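Vasanthi D'Souza
February | 3 comments | 12 shares

3.2 Cups and serving surface

The second part of the study concerns the serving of small portions of water. At the Endeck site we used a white table placed near a plain wall, and clear plastic cups with a slightly flared rim. A transparent cup permits the person who pours to see the level from the side, but on a white surface the edge of the water is not easy to read (Figure 2).

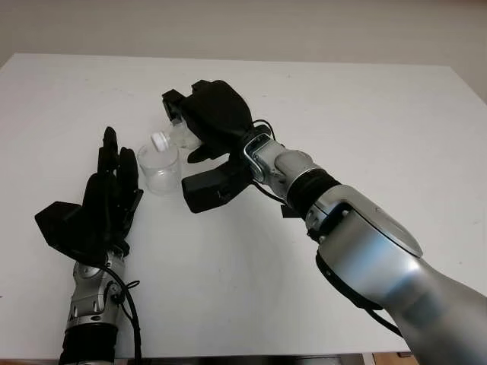

Figure 2. Small clear cup and small bottle with white screw cap, Endeck site.

For this reason we compared the white table with a dark tray, which was lent to us by Verbruggen. In total 744 portions were poured, and 529 of them were served on the white table. The target was 130 ml for each portion. A portion was accepted when it differed from the target by less than 10 ml.

We use cookies to improve your visit. Accept | Settings

The dark tray gave fewer rejected portions, mostly at the beginning of a session.

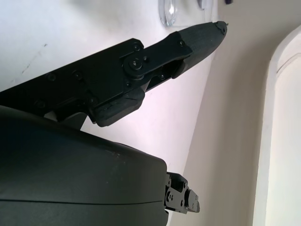

The difference became smaller after the first hour, and we think that the eye learns the white background quite quickly. A similar effect was noted by our colleagues in Puvalska, although their cups were taller and had a printed line. We did not add such a line, as the cups used at Bitach do not have one and we wished to keep both sites equal.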